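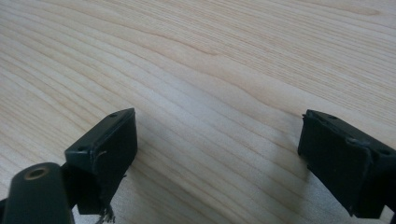 # Is my "solid wood" table really solid, and can I sand it?

**flesine_tables_no**

I bought a table from a secondhand place in Itcombe for 335 dollars. The tag said solid wood, and so did the man at the counter, but he also said it "never needs anything," so I'm not taking his word for much. The top is pale blond with fine, close grain lines running across it, and there's one wavy streak that's a bit darker. It has a slight gloss. It feels smooth all over.

My neighbor says oil it. My sister says sand it first. A website says never sand anything you can't identify, then tries to sell me a kit for 127 dollars. I don't believe any of them yet. How do I tell what I've got, and does it need anything done to it at all?

**Vullau Road Workshop**

Look at the ends before you look at the top. On a solid board, the lines you see on the surface carry on over the edge, and the short end shows end grain. On a veneered top you get a thin layer and then something else under it, unless the maker stuck a strip along the edge to hide that. Turn the table over too. If there's a knot or a streak on top, look for some trace of it underneath. It won't match exactly, but a completely different pattern would make me suspicious.

I wouldn't guess the species from the color. Plenty of woods are pale, and stain and old finish change them. Sellers guess all the time and charge you for it.

As for oil, a glossy top usually has a film finish on it, and oil can't get through that. It sits there and gets sticky. Put a drop of water somewhere out of sight. If it beads and stays up, the finish is still doing its job and you can leave it alone. If it soaks in and leaves a dark spot, come back and ask again – but say what you found at the edges.

*Added later:* don't do the water test on top of a scratch and then tell me the whole finish has failed.

**Ďurica**

just sand it. I did mine with 241 grit and it was fine

**Vullau Road Workshop**

I've never seen 241 grit for sale anywhere. 240, maybe. And if it turns out to be veneer, you can go straight through it in a few passes with a power sander, and there's no putting it back.

**flesine_tables_no**

OK, I checked. The lines do go over the edge on both short ends, and the water beaded and stayed that way for 17 minutes, after which I got bored and wiped it up. So it may be solid after all. I still think 335 was too much. I'm leaving the top alone until May and I'm not buying the kit.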